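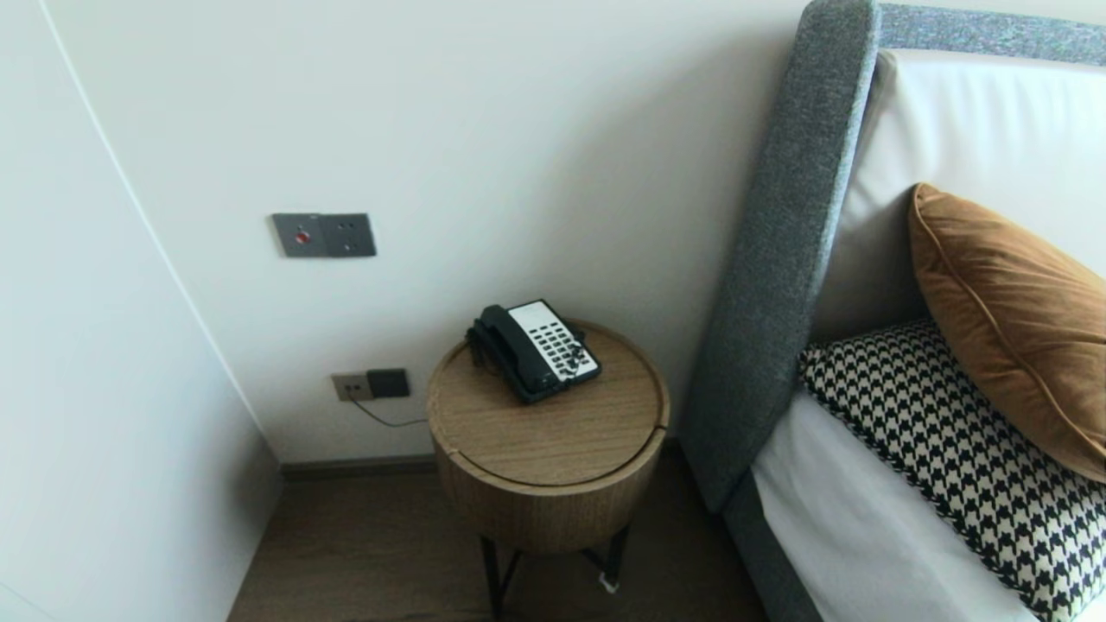 Bedside and guest-room chores (automation)

Bedside and guest-room chores are the small jobs that keep a bedroom fit for the next person to sleep in it: wiping the side table, setting the telephone straight, plumping and arranging the cushions, smoothing the sheet and getting a cloth or a brush along the skirting board. In the study of household robots they are usually treated as a group of their own, partly because hotels would dearly love some help with them, and partly because they look so very easy to anyone who has ever made a bed. As of 21/11/2025 no machine does the whole round without a person nearby, although several of the jobs within it can be done quite respectably one at a time.

Dusting and wiping

A round table is kinder to a robot arm than one might expect, as there are no corners to catch a cloth on, and a flat wooden top can be wiped in a simple spiral. The trouble starts with whatever is standing on it. A corded telephone has to be lifted, or at least nudged, and the coiled cord comes along too, sometimes dragging the handset out of its cradle. Grooves and seams in the furniture hold dust that a flat pad slides straight over, and a person with a finger inside a duster still does them better (and a good deal faster!).

The Jillmont trials, held over one September in a row of furnished rooms, remain the most often quoted work on the subject. The machines were given 431 wiping tasks and finished 285 of them to the standard the housekeepers had set. Most of the remainder were given up part of the way through, generally when a cord or cable had got under the pad.

Cables and the gap behind the table

Thin dark cables are a long-standing nuisance. One that drops from a wall outlet and vanishes behind a table gives a camera very little to go on, and a wheeled base that pushes in to reach the skirting board may well tug it. Desta Workneh, whose handbook for Metside is still handed to new fitters, advised teaching the machine to leave the gap alone and ask for help, and many makers have followed that advice ever since. Table legs that slope down to the floor make matters a little worse, because the clear space at floor level isn't the same as the space higher up.

Cushions and bedding

Soft things are where progress has been both the most cheering and the most uneven. Picking up a single cushion is now considered a solved job by most people in the field. Putting it back nicely is another matter, for a velvet cushion stood on one corner against a pillow will slump if it is let go of too soon, and the robot then has to decide whether the slump is acceptable. The Banitell arm, a two-handed design, takes 11 minutes to dress a bed with pillows and cushions, and it needs the sheet to have been smoothed beforehand. Boldly checked fabrics such as houndstooth can muddle the depth cameras on older models, while a textured grey headboard gives them hardly any trouble.

Upholstered headboards are normally vacuumed by hand. Mabaso sells a soft brush head for the purpose, but its side wings have to be done in a separate pass, and the company recommends that somebody stays in the room.

Present use

Where such machines are in paid work, they tend to be one of a pair, with a housekeeper doing the bed and the bathroom while the robot wipes tables and carries linen. Six rooms is a common morning's share. Home use is rarer still, and owners mostly report using theirs for floors.

See also

Laundry folding
Floor-cleaning robots
Cable handling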